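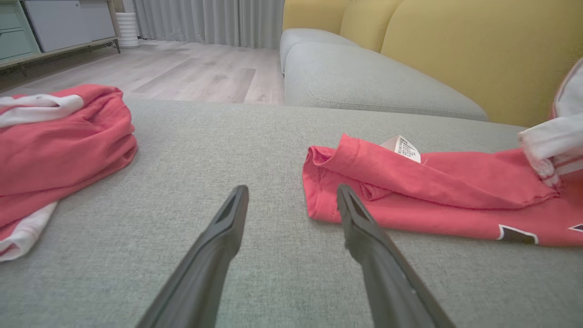 Figura 6. Dos prendas rojas sobre un sofá gris claro.

6. Preparación y entrega de un EP

Esta sección describe el alta de un EP en Cloko, desde la creación de la ficha hasta el envío a Clomier. Se aplica a las cuentas de sello y a las cuentas de artista con permiso de entrega. Los sencillos se tratan en la sección 5; los álbumes y recopilatorios, en la sección 7.

Revisión del texto: 27 de marzo de 2020. Responsable: Berenice Magaña.

6.1. Requisitos previos

Antes de abrir la ficha deben estar disponibles los siguientes materiales:

Másteres en WAV, un archivo por pista, sin fundidos añadidos entre archivos.
Portada cuadrada en JPG o PNG, en espacio de color RGB.
Nombre legal completo de cada autor y compositor, con su porcentaje.
Código ISRC de cada pista ya publicada como sencillo.
Texto de presentación en un solo idioma.

Cloko admite como EP una entrega de hasta 22 minutos en total. Si la suma de las pistas supera ese límite, el sistema cambia el tipo de lanzamiento a Álbum en el momento de guardar y muestra un aviso en la barra superior. El cambio afecta a la tarifa de entrega.

6.2. Creación de la ficha

1. En el menú Catálogo, seleccione Nuevo lanzamiento > EP.
2. Escriba el título tal como debe aparecer en las tiendas. No incluya la palabra EP salvo que forme parte del título.
3. En Artista principal, busque el perfil existente. Cree un perfil nuevo únicamente si la búsqueda no devuelve resultados.
4. En Sello, elija el nombre comercial. Las cuentas independientes sin sello registrado deben dejar el valor predeterminado, Edición propia.
5. Indique la fecha de publicación. El plazo mínimo para optar a la selección editorial es de 42 días desde la entrega.
6. Pulse Guardar borrador. Cloko asigna un número interno de ficha, que no sustituye al UPC.

Nota: las variantes ortográficas generan perfiles separados. En el catálogo de Lona, el artista Solís figuró con dos perfiles (con tilde y sin ella) y las reproducciones quedaron repartidas entre ambos. La fusión de perfiles se solicita desde Soporte > Artistas y no puede deshacerse.

6.3. Carga de las pistas

1. Abra la pestaña Pistas y arrastre los archivos en el orden definitivo.
2. Espere a que el indicador de cada pista pase a Verificado. No cierre la ventana durante la verificación.
3. Complete el título, la versión y el idioma de la letra. En las piezas instrumentales, marque Sin letra.
4. Introduzca el ISRC de los sencillos ya publicados. En las pistas inéditas, deje el campo vacío y pulse Asignar.
5. Añada los colaboradores con su función: intérprete, productor, mezcla o masterización.
6. Marque una sola pista como Pista destacada.

Precaución: asignar un ISRC nuevo a un sencillo ya publicado desvincula la grabación de su historial de reproducciones. Compruebe el código antes de pulsar Guardar. Una vez entregado el EP, la corrección obliga a retirar la pista y volver a enviarla.

Si el audio de un sencillo se ha remasterizado para el EP, no reutilice el código. Escriba la indicación Remasterizado en el campo Versión y solicite uno nuevo.

6.4. Portada

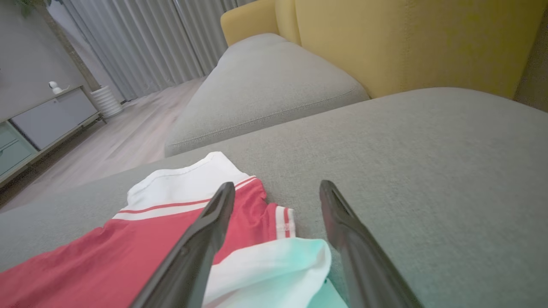

La portada se comprueba en dos tamaños: el original y la miniatura que muestran las listas de reproducción. La vista previa de Cloko incluye además un modo en escala de grises, útil para detectar rótulos que solo se distinguen del fondo por el tono. El rojo coral y el gris, por ejemplo, se separan bien a todo color, como ocurre entre la prenda roja y blanca y la tapicería de la fotografía; un rótulo de ese rojo sobre ese gris debe revisarse igualmente en el modo sin color antes de darlo por válido. Ajuste la luminosidad del texto, no la del fondo, y repita la comprobación.

1. Cargue el archivo en la pestaña Portada.
2. Active Miniatura y confirme que el nombre del artista es legible.
3. Active Escala de grises y repita la lectura.
4. Compare el texto de la portada con el de la ficha. Ambos deben coincidir, incluidas las tildes.
5. Pulse Aprobar portada.

No se aceptan direcciones web, precios, logotipos de tiendas ni referencias a soportes físicos. Una portada utilizada en un sencillo anterior puede reutilizarse solo si se elimina el título de aquel.

6.5. Reparto de derechos

1. Abra Derechos > Reparto y seleccione la primera pista.
2. Introduzca los porcentajes de autoría. La suma debe ser exactamente 100.
3. Pulse Copiar a otras pistas si el reparto es idéntico.
4. Envíe la solicitud de confirmación a los titulares.

Cada titular recibe un enlace válido durante 20 días. Transcurrido ese plazo, la solicitud caduca y la pista vuelve al estado Pendiente. En las cuentas de sello, el administrador puede reenviar el enlace; en Lona esta función corresponde a Yogesh Joshi y Yolotzin Figueroa.

6.6. Texto de presentación

El campo Presentación admite 499 caracteres, espacios incluidos. El contador no descuenta los saltos de línea iniciales. Indique el origen del artista, la relación del EP con los sencillos previos y los créditos de producción. Clomier transmite el texto sin editar a los medios suscritos.

Los sencillos deben citarse con el título exacto y en orden de publicación. Evite calificativos comparativos con otros artistas; el filtro automático retiene esos textos para revisión manual.

6.7. Entrega

1. Pulse Validar. Los errores aparecen en rojo y bloquean el envío; los avisos aparecen en ámbar y no lo bloquean.
2. Corrija los errores y vuelva a validar.
3. Seleccione los territorios y confirme la fecha.
4. Pulse Entregar a Clomier.
5. Descargue el justificante en PDF y consérvelo con los másteres.

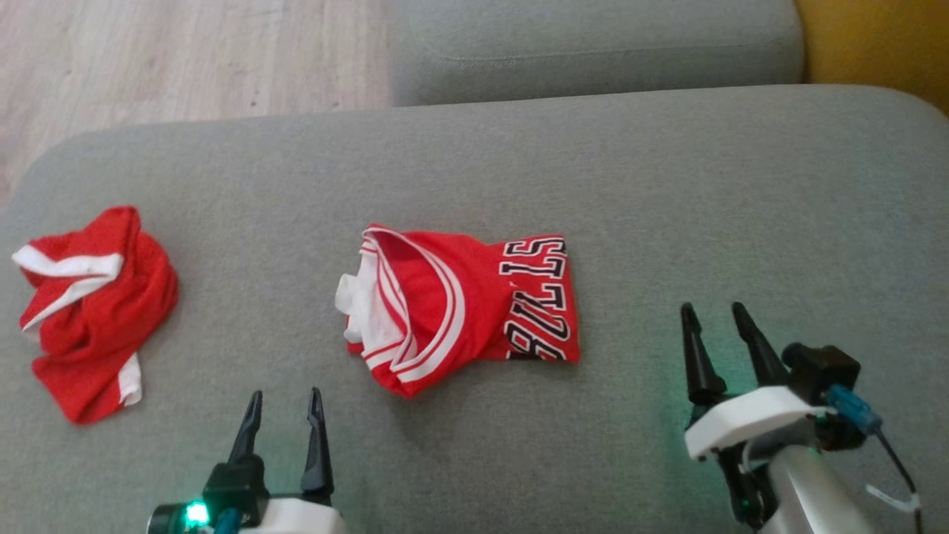 ¿Se puede cambiar el orden de las pistas después de la entrega?

El orden puede modificarse mientras la ficha esté en estado Recibido. Cuando pasa a Distribuido, es necesario retirar el lanzamiento y entregarlo de nuevo con otro UPC.

6.8. Estados de la ficha

Borrador: editable por completo.
Pendiente: falta la confirmación de uno o más titulares.
Recibido: Clomier tiene los archivos; se admiten cambios de orden y de texto.
Distribuido: enviado a las tiendas; solo se admiten cambios de precio.
Retirado: no visible; el historial se conserva.

Las incidencias de reparto se dirigen a Rutilio Nava y las de audio, a Bart Verstraete, siempre con el número interno de ficha en el asunto.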